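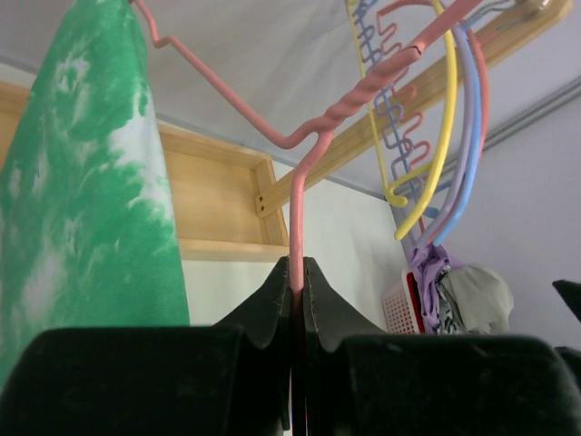
Wire hanger with pink plastic coating and twisted neck.

Gritell Community Plant Loan: frequently asked questions

Last reviewed: May

This page covers applications for the loan of construction plant to non-profit bodies in the Vadencombe depot area. It does not cover commercial hire, staff hire or the disposal of used machines. Terms in capitals on the application form have the same meaning here.

ABOUT THE SCHEME

What does the scheme provide?

Machine time, with an operator and delivery, at no charge to the applicant. Machines come from the general hire fleet at the Vadencombe depot and are allocated to loans when hire bookings allow. In the last scheme year the depot completed 139 loans, totalling 2,326 machine hours. Hours are taken from the machine hour meter at handover and at collection. Travel time on the low loader is not included.

Does the scheme give money?

No. It cannot be used to pay for materials, design fees, planning fees, skips or labour other than the operator supplied with the machine. A loan may be used alongside a grant from another body. Some funders accept donated machine time as match funding; Gritell will issue a letter stating the hours worked and the list price of equivalent hire. The letter is issued after collection and not before.

Which machines are available?

Tracked excavators up to 5 tonnes
Tracked dumpers, high tip and standard
Wheeled site dumpers, forward tip and swivel
Pedestrian rollers and plate compactors
Towable lighting towers

Excavators are supplied with a quick hitch, a grading bucket and two digging buckets. Breakers, augers and selector grabs can be requested but are subject to stock. Telehandlers, cranes, access platforms and anything that needs a lifting plan are outside the scheme.

Can we ask for a particular make or model?

No. State the work to be done and the access dimensions, and the depot will select the machine.

ELIGIBILITY

Who can apply?

Registered charities, community interest companies, parish and town councils, maintained schools, allotment associations and sports clubs with a written constitution. The body must have a bank account in its own name, although no payment is taken from it unless a damage charge arises.

Our group is not formally constituted. Is there another way?

An eligible body can apply on your behalf. It becomes the Borrower for all purposes and must sign the loan agreement. The name of the group carrying out the work goes in section B.

What kinds of work are accepted?

Footpath formation and repair, drainage ditches, pond clearance, ground preparation for play areas and gardens, removal of hardcore, levelling of pitches, and trenching for water or electrical supplies where a qualified contractor is making the connection. Flood clearance is dealt with separately (see Emergency loans).

What is refused?

Demolition of any structure over two metres high
Excavation deeper than 1.2 metres without a design for trench support
Work on private gardens or on land due to be sold
Work for which the landowner has not given written consent
Work that a contractor has already been appointed and paid to do
Ground known or suspected to be contaminated

Does the land have to be within the depot area?

Yes. The boundary is shown on the postcode checker on the first screen of the application. A site that straddles the boundary is treated as inside it if the delivery point is inside.

APPLYING

How do we apply?

Through Trata, the online booking system used for all depot orders. Choose Community Loan from the account type menu. If your body already holds a hire account with Gritell, do not use it; open a second account under the community type. Applications started under a hire account cannot be moved across and will be invoiced as hire if they go through.

What documents are needed?

1. A site plan with the working area outlined and the delivery point marked.
2. Written consent from the landowner, or proof of ownership.
3. Utility search results less than 90 days old. Searches must cover the full working area plus the access route inside the site.
4. Public liability insurance certificate.
5. Constitution, charity number or equivalent.
6. Planning consent or confirmation that none is required.

Files should be PDF. Photographs of the access are useful where the gate is narrower than three metres or the approach is on a slope. Upload them under Access, as files placed under Other are not forwarded to the transport desk.

How long does a decision take?

Complete applications are assessed within 15 working days. The period starts when the last document is received. An application with documents missing is held for 30 days and then closed. It can be reopened once without re-entering the details.

How are applications ranked?

Each is scored on public benefit, readiness and fit with fleet availability. Readiness carries the most weight. A small job with consent and searches in place will normally be booked ahead of a large one without them. Scores are released to the applicant on request.

Can we apply more than once a year?

A Borrower may hold one open loan at a time and may complete two in a scheme year. The scheme year starts in April. Phased work on a single site counts as one loan if all phases are listed at application and the gap between phases is no longer than eight weeks.

DELIVERY AND SITE REQUIREMENTS

Who delivers the machine?

Ackermann carries out all deliveries and collections under its haulage contract with the depot. The driver will telephone the Site Contact on the morning of delivery. If the call is not answered the load stays on the vehicle and returns to the depot, and the next slot may be several weeks later.

What access is needed?

The delivery vehicle needs a hard surface, 3.2 metres clear width and 4.3 metres clear height up to the point of unloading. It will not leave the hard surface. Machines are tracked or driven from there to the working area by the operator. Minimum gate width for the smallest excavator is one metre with the tracks retracted.

At what times can deliveries take place?

Between 7.30 am and 3 pm. School sites are not served between 8.15 am and 9.15 am. Collection is normally in the afternoon of the last loan day but may be the following working day, in which case the machine must be left in the secure position agreed with the operator.

Who may operate the machine?

Only the operator supplied. This applies also to members of the group who hold a current card. Pedestrian rollers and plate compactors are the exception: they may be used by a named person after a handover lasting roughly 20 minutes, recorded on the handover sheet.

What must the Borrower provide on site?

A Site Contact aged 18 or over, present throughout working hours. Barriers or fencing to keep the public out of the slewing area. Drinking water and access to a toilet. The operator carries a cable locator and will scan before each dig, but this does not replace the utility search.

Who supplies fuel?

The machine arrives with a full tank, which covers a normal loan. Fuel must not be added by the Borrower.

What happens in bad weather?

The operator decides whether ground conditions allow work. Time lost to weather is credited if it exceeds half a day. Credited time must be used within the same scheme year.

INSURANCE AND DAMAGE

Is the machine insured?

The machine and operator are covered by Gritell while work is being done to the agreed scope. The Borrower's own policy must cover its members, its property and third parties on its land, with a limit of at least £5 million. Cover does not extend to work added on the day.

Can the scope be changed after booking?

Minor changes inside the outlined working area can be agreed with the operator on site and written on the day sheet. Anything outside the outline needs a revised plan in Trata and a new utility search for the added area.

Who pays for damage?

Fair wear is not charged. Theft or vandalism outside working hours is charged to the Borrower up to the excess stated in the agreement, unless the machine was in the agreed secure position with the isolator removed.

EMERGENCY LOANS

How does the emergency procedure differ?

After flooding, landslip or storm damage, the parish or district council may telephone the depot directly. Documents 1 and 6 are waived. Landowner consent may be given by email. Utility information is still required, though plans held by the council are accepted in place of a new search. Emergency loans do not count towards the yearly limit.

AFTER THE LOAN

What reporting is required?

A completion form, due four weeks after collection, with the area or length of work completed. It has one page. A Borrower with an overdue form cannot submit a new application.

May we use the Gritell name in publicity?

The name may be used in text without prior consent. Use of the logo requires the artwork file, which is requested through the Messages tab of the closed loan.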